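Re: [benchbots] Lerkeck arms, shirt folding, state of play 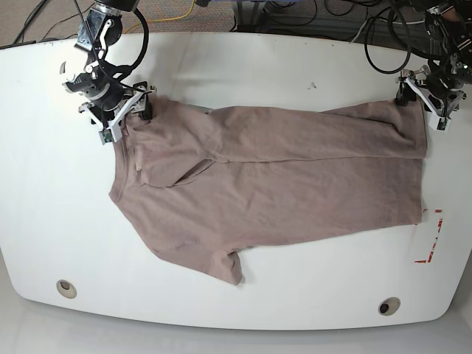
Replying below the quote like a civilised person.

> Last I heard, the Lerkeck pair could pick up a tea towel and
> put it down again in a worse condition. Has it moved on to
> clothing? And did you ever sort out the cable on the left arm,
> or are we still pretending it's a handle?

It has moved on to clothing. One short-sleeved shirt, mauve-brown, which has now been through 344 attempts and has seen less of the outdoors than I have. The lengthwise fold is the part I'm happiest with. Both grippers take the top edge, one near the neck and one at the hem, and the straight line you get along the body is better than mine. The neck end is another matter. The sleeve and shoulder bunch up over the chest and the planner calls that a fold, so its standards and my mother's differ.

I've dropped the closing speed on the right gripper and left the other one alone. Worth a go if you're on the Konina firmware, as the default grabs ribbing like it's owed money.

Cable: still loopy. I have 16 clips on order from the shop in Zonovthorpe and 2 in hand, which is enough to annoy me. Until then I keep the shoulder limit low so the hose doesn't sweep the tabletop.

The red outline on the table is left from an older job and is mostly worn off. I don't use it for alignment any more, so please stop sending me calibration scripts that look for a red rectangle.

Still after a second-hand Theodorakopoulos wrist bracket, any colour, if someone in the shared workshop has one in a drawer. Will swap for tea towels, lightly used.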